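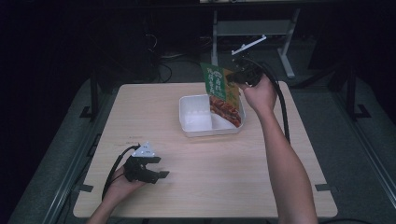
The residency at Bekgate entered its second week this morning, and the reading room opened at the usual hour. The archive holds the business papers of the Skavano ferry line, which carried passengers and freight across the lower lake until the road bridge took its trade. My task for the month is to prepare a finding aid for the crew diaries and the galley accounts. Work began with the galley accounts, which are in better order than I had been led to expect. The purser recorded every item sold at the counter, down to the smallest packet, and the habit of eating small things out of packets on a long crossing has clearly not gone away: the green bag of glazed meat strips, with its Chinese lettering and its photograph of the contents, would have fitted comfortably under his heading "Savories, sundry." He had no separate heading for meat until the third ledger.

Box 112 was completed before noon. It contains loose vouchers, two bound ledgers and a quantity of correspondence with the firm of Rüegg, which supplied the line with stoves. The correspondence is one-sided. Rüegg wrote often and at length, chiefly on the matter of payment, and the line appears to have kept every letter and answered few of them. I have described the series as "incoming only" and have left a note for the archive staff in case the replies are held elsewhere.

The crew diaries are a different matter. There are 75 of them, in several hands, and the old inventory lists them by vessel, although the men moved between vessels freely. I spent the early afternoon attempting to follow one writer from the Husotik to the company's smaller boat and back again. He does not give his name. His spelling of "starboard" is consistent and wrong, and by that means I was able to place four volumes in sequence. I propose to keep the inventory order on the shelf and to supply the true order in the finding aid.

His entries are short. Weather, load, hour of departure, hour of arrival. In September he records fog on nine mornings and writes on the tenth, "Saw the far side." There is a longer passage on the replacement of the ship's bell, which he considered inferior to the old one, and to which he returned on three later occasions.

Item 1035 could not be located. The slip is in its place and the volume is not. The register shows no loan. I have reported the matter in writing and have continued with the next item.

The heating was adjusted at two o'clock and the room was more comfortable afterward. The humidity gauge should be looked at — it gave the same reading all day.

Remaining for tomorrow: the second half of the stove correspondence, the tariff sheets, and the folded deck plan, which is too brittle to open without assistance. A request for archival folders has been submitted. Closed at a quarter past five. Rain on the walk back, and the lake not visible from the road.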